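Home Shows Studios Letters Archive

Does a show need a waiting list?

The winter show at Gutotero opens in December, and the press sheet has already used the word "intimate" 6 times. It's called Inside. Visitors go in two at a time, stay for 30 minutes, and are asked to leave coats, bags and phones at the desk. In return they get a dark room, some hanging textile work by Zlatko Perić, and a recorded voice that asks them to think about who they were before they came in.

I went to the preview and I don't want to be unfair. Perić can sew. The big piece by the back wall, pieced together from old work jackets with the linings turned out, is as good as anything he has made since he moved into the Ellis building, and I'd happily have spent my half hour with it if I'd been able to see it. The light comes up for a few seconds, goes down again, and the voice starts in about thresholds.
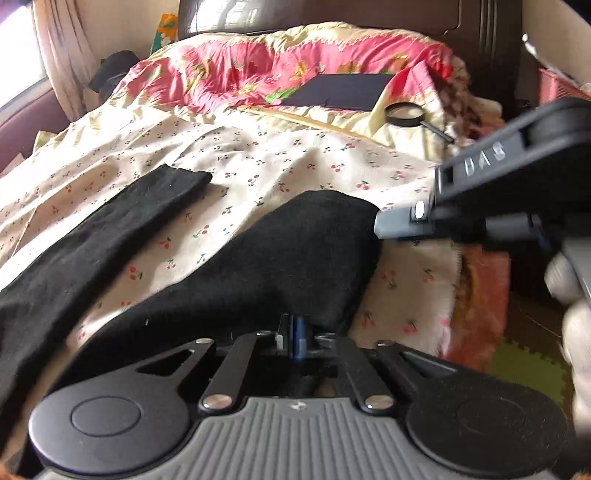
Black knit cloth, with a white-gloved hand at far right.

The gallery says the dark is there to slow us down. Maybe. It also means you can't check the seams, read a label or compare one piece with the next, and those are the things I'd normally do when I'm going slowly. A cynic would add that a room holding only two people is going to have a line outside it no matter what's on the walls, and that a line photographs well.

I asked at the desk how they had settled on two. The answer was that the artist felt it was right. I asked Perić and he said it was the gallery's idea, though he had come around to it.

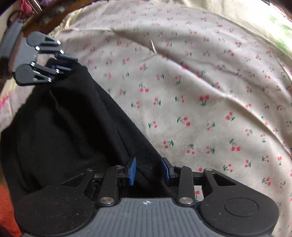 My other gripe is with how the work is being looked after. Textile hung low in a room people walk through blind is going to get brushed against, and by the end of the preview the nearest panel had lint and hair all down one side. Dark surfaces hide nothing. Look at the little specks on those big rounded black parts either side of the gray handle, and that's a surface you could wipe. You can't wipe felted wool. When I brought this up I was told that traces of the visitor are part of the piece, a sentence I've now heard at 4 different galleries and never from a person who owns the piece in question.

Chenxi Xu, whose drawings hung in the same room last spring with the lights on, was kinder than I was. She thinks the wait does something to people, that they come in readier to look. I told her they come in readier to sit down. She laughed but didn't give any ground, and she has been back a second time on her own money, so take that for what it's worth.
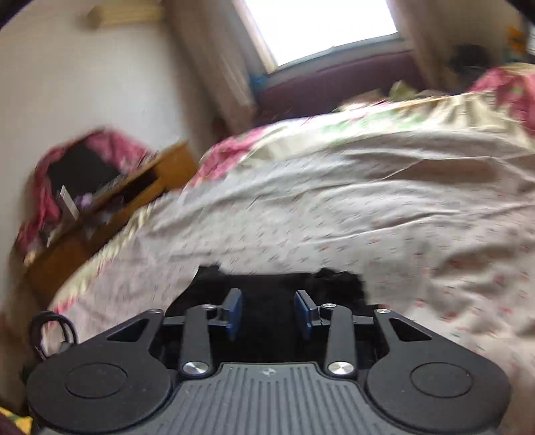
The audio, and the app

The voice track runs through Hameo, which you install at the desk before handing over your phone. You then listen on one of theirs. I could not get a clear account of why both steps are needed. The text itself is long on "encounter" and short on jackets: where they came from, who wore them, how the linings were cut. Perić told me all of that in five minutes in the hallway and it was far more interesting than anything in my ears.

There is a plan to run one evening a week with the lights fully up and no recording. Gutotero is calling it a "reduced visit." If you only go once, I'd pick that one, and bring your reading glasses. 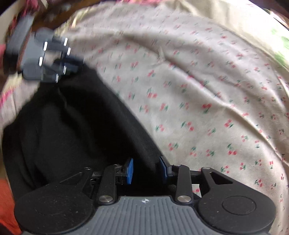 Gray ribbed grip with a small white mark near its upper edge.

Booking is through the gallery desk. Late arrivals lose their slot, and the price is the same either way.

Shares 30 | Comments 4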